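The Cable Is a Wear Part

Most of the hours lost on our kitchen cell at Farnow last March had nothing to do with grasp planning. They went to a wrist cable. I have argued for a year that maintenance on two-handed machines should be scheduled by joint travel and never by calendar, and the dish-loading work makes the case well enough.
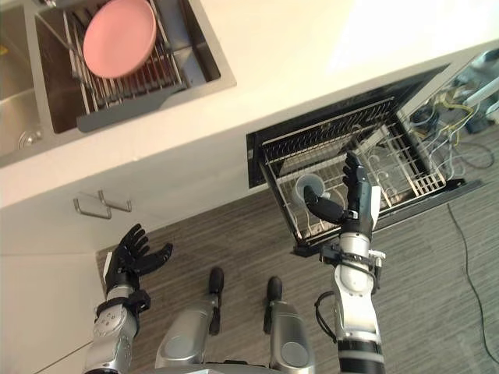 Right hand at the lower rack, left hand open.

A reach into a low rack asks a lot of the forearm. The cable has to pay out, bend and come back without catching on the bracket. Our Cunha harness was rated by the month, and the schedule said inspect on Monday. It failed at 2,835 cycles, in the middle of a shift. A cycle count would have caught it.

The second problem is strap tension. Two hands on one mug form a closed loop, so any slack in one wrist shows up as load on the other.

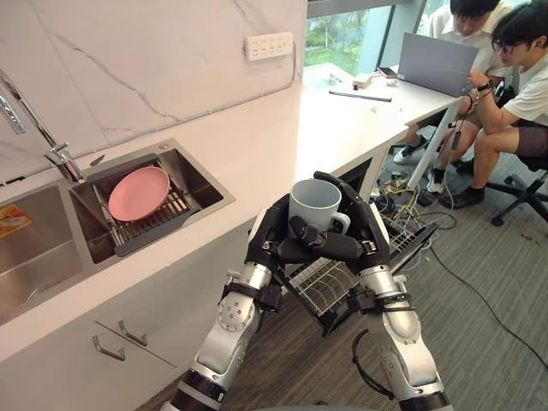 The controller reads that load as contact and tightens the grip. We spent two days tuning force limits before anyone put a wrench on the bracket. It took 5 minutes to fix. I now want the brackets checked before any software change is allowed — a rule the Prusum group has resisted on the grounds that it slows them down. It does.

Fingers are the third item. Pad surfaces change with use, and a glazed mug is a poor place to find out. We swap pads at 515 grasps and log the set number. Betholm, our other site, swaps on visual inspection and gets less repeatable results. Inspection depends on who is looking and how late in the day it is.

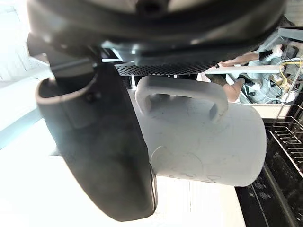
What I Would Change

Put a counter on every joint and make it readable from the service panel. Keep 6 spare cables on the shelf, cut and terminated. Write the torque value on the bracket itself.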